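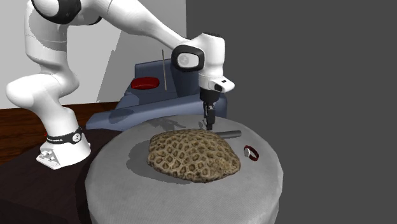

A round gray pedestal table under a white robotic arm.

In praise of the round table
2020-01-11

Happy new year to all of you, and a special hello to those who found this newsletter over the holidays. The October letter about kitchen chairs brought in more mail than anything I've written, and a good half of it was really about tables. So I've been thinking about tables ever since, mostly while sitting at one, and this seemed like the month to get it all down.

I grew up with a rectangle. My father sat at one end, my grandmother at the other, and the rest of us filled in the long sides by age, which meant I spent most of my childhood next to the radiator with an elbow in my ribs. It was a good sturdy table and I have nothing against it. But when my aunt moved into her little apartment in Groltton she could only fit a round one, and I remember very clearly the first Sunday we all ate there. The bread went around in a circle! I could see everybody's face! My cousin and I, who had never been within reach of the gravy, were suddenly as close to it as the grown-ups were.

Rodica Tudose wrote to me about something similar. She and her husband traded their long oak table for a round one after the children left, because the two of them had been sitting at one end of it like people waiting for a bus. She says they talk more at supper now, and that the mail no longer piles up at the far end, there being no far end for it to pile up on. It goes on the stairs instead.

Now, I should be fair about the trouble with them. A round table wants room on every side, and if you push one up against a wall you lose the use of a good piece of it. They don't grow very gracefully either. A small one is lovely for four people and friendly for five, but once you get up to the size that seats eight you can't reach the middle without standing up, and you find yourself talking to the people on either side of you and waving at the rest. Veronica Munteanu has one that size in her dining room and has put a big turning tray in the center, which her grandsons treat as a sporting event.

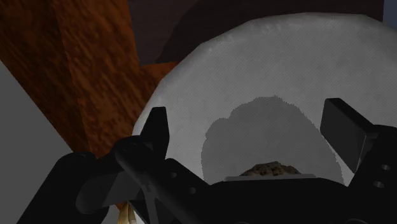
Then there is the matter of legs. I am firmly on the side of the single pedestal, and I know some of you will write in to disagree. With four legs there's always somebody who gets the leg, and in my family it was decided by who came downstairs last. A pedestal lets you squeeze in one more chair wherever you like, and you can slide your feet under without barking a shin. What you have to watch for is the tipping. If the base is too narrow for the top, all it takes is one uncle leaning on the edge to get up, and there goes the soup. Before you buy a used one, put both hands on the rim and lean, and do it in three or four spots as you walk around. If the seller looks nervous, so should you.

Wobbling is easier to put right. Delia Rusu swears by a folded slip of felt, which doesn't slide the way cardboard does, and she keeps a few in the silverware drawer. Mine turned out to have a loose bolt where the column meets the top - ten minutes with a wrench, after two years of folded napkins. I don't like to think about those two years.

Tablecloths are their own subject and I will save most of it for another letter. Just measure across the middle of the table, then add twice the drop you want at the edge, and please do it before you go to the store. I have a beautiful blue cloth that reaches the floor on all sides and makes my kitchen look as if it were about to host a fortune teller. It has been offered to everyone I know.

If you have a table with a story to it, round or otherwise, I'd love to hear about it, especially if it came down through the family or had to be carried up a difficult staircase. Write to me at the usual address. Next month Italo Santoro has promised us his notes on refinishing a scratched top, and he tells me they run long, so make yourself some coffee first.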